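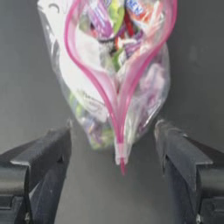 Bench arm build: frequently asked questions

These are the questions we get most often about the two-finger arm at the Grellevville shared workshop. Rachid Saber keeps this page and updates it when something on the build changes. Last revised in May.

What is the arm for?

Learning, mostly. It is a hobby build that picks things up and puts them down. Members wanted a project that covered wiring, machining and a bit of programming in one go. It has no job to do in the workshop.

Who can work on it?

Any member who has done the bench induction. You don't need to have built anything before. Sessions run from 7 pm and usually finish by 10.

What did it cost?

The parts came to $287, not counting the motors, which were donated by a member who was clearing out his garage. The most expensive single item was the Irnon controller board. A second-hand power supply would have brought the total down, but we bought a new one.

Why zipper bags? Wouldn't a block be easier?

Blocks were the first thing we tried and the arm handles them without much trouble. Bags are harder. The plastic folds, the contents shift, and the shape is different every time you set one down. The zipper strip is stiffer than the rest of the bag, so it matters where the fingers close.
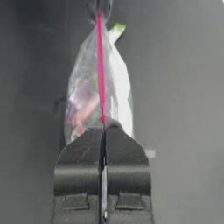 Fingers closed on the bag, with the pink zipper strip running lengthwise.

Where is the camera?

At the wrist, looking out past the fingers. We had it on a post beside the bench for the first 3 months, but the arm kept blocking its own view. The wrist position has its own drawback: the cable has to follow every joint. Leave a generous loop at the elbow and tie it down on both sides.

Does clear plastic cause problems for the camera?

Yes. Shiny film throws highlights, and the software can take a bright patch for an edge. Colour inside the bag helps, and so does a coloured zipper strip. Moving the lamp is worth trying before you touch any of the settings.

How hard does it squeeze?

As hard as you tell it to. The default grip is set to 30 on the Grastier driver's scale. Go down to 20 for anything that could be crushed. Please put it back to the default when you finish – the next person will assume it is there.

The fingers don't line up at the tips. Is something broken?

Probably not. A small difference in height is normal on this gripper. If it gets worse, check the fasteners first, then the linkage. Don't file the tips to match.

Can I build one at home?

Yes, and several members have. You will need a solid bench, a drill press or access to one, and some patience with the wiring. The drawings are in the Shukla folder on the workshop computer, named after the original arm design we modified. Copy them to a stick, but don't edit the originals.

Do I have to stay with it while it is running?

Yes. Keep one hand near the stop button and keep the other out of the gripper. If you need to leave the bench, switch the power off at the wall.

Something isn't covered here. Who do I ask?

Leave a note in the build log beside the computer and Rachid will answer it there.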